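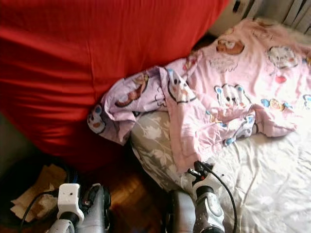 Pink cartoon-print blanket beside red fabric.

Corix opened its battery test building to visitors on Tuesday, and I went along with a group of 10, mostly repair shop owners and a couple of writers. The building is at the back of the Kanaujia industrial park and has no sign, so allow extra time at the gate.

Our guide was Pramila Rastogi, who runs cell testing. The company makes no phones. It buys cells, tests them and supplies packs to phone and tablet makers, including the one behind the Amora handset. Phones have to be left in lockers at the front desk.

The main room holds the cycling racks, where packs are charged and drained day and night. Rastogi said the racks have 4,000 channels and that roughly half were in use when we came through. A standard run is 2,000 cycles. She would not give results for any named customer. 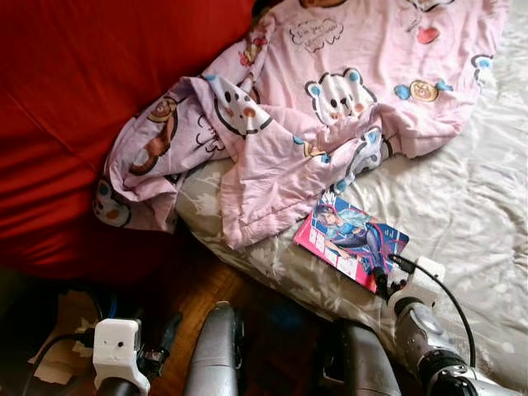

Photo: Anas Khasawneh

After a short break we saw the slow-charge bench. Corix is working on a controller called Grukik that holds a pack at a low level overnight and finishes charging shortly before the owner usually wakes up. It needs two weeks of use to learn the pattern. Two test phones were running it, and the log on the screen showed long flat stretches with a climb at the end. I asked about people on shift work and was told that part is still being sorted out.

The heat chamber was closed for service. The tour took a little under the planned time and ended with tea and a printed handout. The next one is in June.

Comments

packswapper: Did they say if Grukik can be turned off? My alarm is different every day.

Lena_K: Same tour last year, heat chamber was closed then too.

dv80: Is there parking?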